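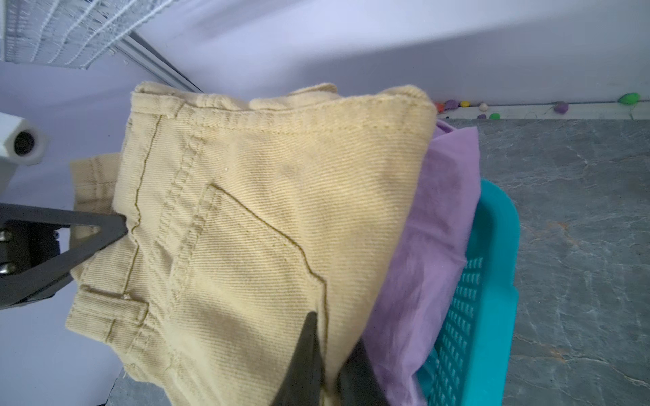 Home | Forums | Laundry & Closets | New Posts | Search | Log In

Print this page | E-mail this thread

Folding twill pants so the pockets lie flat

Posted October 22, 2024

pegbasket
Okay, laundry people, I need you! I have finally gotten serious about folding straight out of the basket instead of letting everything sit until it looks like a relief map. T-shirts are going great. Towels are going great. Khakis are beating me. I mean the heavier twill kind with the contrast stitching, where the pocket seams run at an angle and the waistband is stiff enough to stand up by itself. I fold in half, then in thirds, and the pocket bags bunch up inside and make a lump. What do you all do?

Narnix83
Pockets first! Stick your hand in each one and push the bag down flat toward the leg before you fold anything. Then button the waist, hold the pants by the cuffs with the inseams matched up, and give them one good snap. I love that snap. It does half the work of an iron.

oleander_row
Seconding the pockets, but I never button. If the waist is buttoned the front pulls and you get a crease right across the fly. Leave it open, lay one leg over the other, tuck the pointy bit of the seat in so you have a straight edge, and go from the cuff up.

Narnix83
Mine don't crease, buttoned or not. Maybe your dryer runs hotter?

oleander_row
No dryer here, I line dry everything. So I don't think it's that. I think it's the cut of the pants.

pegbasket
I just tried it both ways on the same pair. Buttoned looked neater on the shelf, unbuttoned felt flatter. Which is no help at all, but wow, what a difference the pocket thing makes! Next question while I have you. Where do you fold? I've been using the kitchen counter, and my sister says that's disgusting.

Svetozár Bednárik
Counter, always. It's the right height and a bed is murder on your back. Wipe it, dry it, fold. I do the work clothes there too, and those are the ones I would like to talk about, if you'll let me take over the thread for a minute.

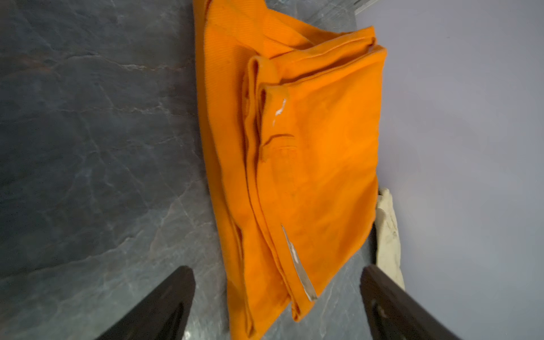 Anything orange with a reflective strip gets its own fold at our house. I keep the strip on the outside and never put a fold line across it if I can help it. Lay the piece face down, sides in to the edge of the strip, then bring the bottom up loosely. It makes a fatter stack, and I'm fine with that. Hard creases in the tape are what I'm trying to avoid.

Narnix83
Oh, I like that. I've been folding my husband's straight down the middle for years, tape and all. Do you roll them ever?

Svetozár Bednárik
I tried. A roll bends the tape the whole way around, and then it comes off the shelf curled like a wood shaving. Flat and loose for me.

tumbledry_tom
Going to disagree with pretty much everyone. Work shirts go on a hook by the door. They get worn again in two days, so why fold them at all? Same with khakis, hang them by the cuffs and the weight pulls the wrinkles out. I quit folding pants in college and haven't missed it.

oleander_row
Some of us have one closet, Tom.

tumbledry_tom
Fair! I have hooks everywhere. It's a look.

pegbasket
I'm with the folders, I have one tiny closet and six shelves. Svetozár, do you wash the orange stuff separately?

Svetozár Bednárik
Yes, inside out, cool water, no softener. Check the label on yours, they vary. And keep it away from anything pale the first few times. I have a formerly white pillowcase I could show you.

pegbasket
Noted, and thank you! Doing the rest of the basket tonight, pockets first.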